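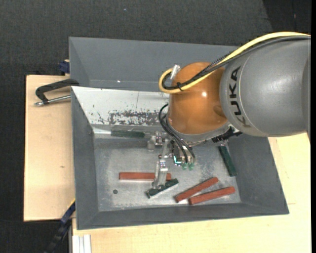 How to Check a Secondhand Leather Belt Before You Pay for It

Most of the advice on buying used designer belts comes from people who sell used designer belts, so take it with some salt. I've bought a fair number, returned several, and I no longer believe a listing just because it says "full grain" in capital letters. The steps are simple and you can do most of them at a kitchen table.

Step 1. Ignore the box
A dust bag, a box and a little card prove that somebody owns a dust bag, a box and a little card. They get sold separately all the time. Put them to one side and look at the belt.

Step 2. Look at the cut edge
Run your thumb along the side of the strap. If you can see two thin skins with something gray or fibrous between them, the belt has a filler, whatever the label says. Painted edges make this harder. Check the inside of the holes, where the paint usually doesn't reach. Plenty of expensive belts are built this way, and I'd rather know before I pay full-leather money.

Step 3. Bend it
Fold the strap gently, grain side out, near the third hole. Good leather shows fine wrinkles that mostly relax when you let go. A plastic coating tends to show one hard crease, or small cracks. Don't fold it flat. If the seller won't let you bend it at all, hand it back.

Step 4. Take the buckle off
Most buckles are held by a screw or a snap. Ask first, then undo it and look at the leather underneath, which has had the least wear and the least light. A big color difference means the strap has faded or somebody has redyed it. Rub a damp white cloth on the hidden part. A little color is normal on dark leather, a lot means trouble for your shirts.

Sellers love to call a buckle "solid brass." Hold a magnet to it. If it sticks, there is iron in there somewhere. If it doesn't stick, you have learned very little, as cheap zinc alloy won't stick either. I paid $121 for a Vundholm belt on the strength of a magnet test and the plating came off by November.

Step 5. Measure it yourself
Sizes on tags are close to useless. Measure from the bar where the buckle attaches to the hole with the most wear, then do the same on a belt you already own. I ordered a Clorow marked 31 that fit like a 34, and the seller told me the number was "European." It wasn't any size I could find in Europe.

Step 6. Ask about repairs
Extra holes are fine if they're round and centered. Glue along the edge is a bad sign, and so is fresh stitching in a thread that doesn't match. Roxana Rusu, who has restitched two of mine, charges $16 to redo the stitching at the buckle end. She won't touch a strap that is coming apart in layers.

What about the apps?
A few services will now judge your belt from photos for a fee. I sent the same belt to one of them twice, in different light, and got two different answers. Maybe they're better with handbags. For a belt in the $900 range I would want a person holding it, and a written refund policy from the seller.

Don't bother with the burn test, either. You'll end up with a burned belt and a seller who refuses the return.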